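Prorkdale Field Supporter Services
Home Tips for Season Ticket Holders

Caring for Replica Jerseys and Caps

Supporters are advised to wash jerseys as soon as possible after a game. Mustard and ketchup should be scraped off with a spoon and rinsed from the back of the fabric under cold water. Turn the jersey inside out, close any buttons, and wash on a gentle cycle. Printed names and numbers must not be ironed directly.

Caps should be washed by hand in a basin with a little mild soap, then dried over an upturned bowl. Do not place them in the dryer.

Preparing Food for a Tailgate

Burger patties may be shaped the evening before and stacked between squares of wax paper. Keep them refrigerated until departure, and pack them at the bottom of the cooler — never beside the drinks, where the lid is opened most often. Buns and chips travel best in a separate box.

Cleaning Up After Guests

Wipe stone counters with a soft cloth, warm water, and a few drops of dish soap. Vinegar and lemon juice are not recommended on marble or similar stone. Dry the surface with a clean towel. 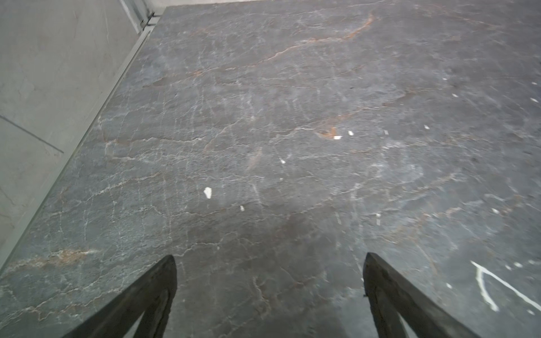
Storing Seat Cushions

Air cushions fully before putting them away in November. Questions may be directed to Nerys Jenkins at the Supporter Services desk, Gate 14.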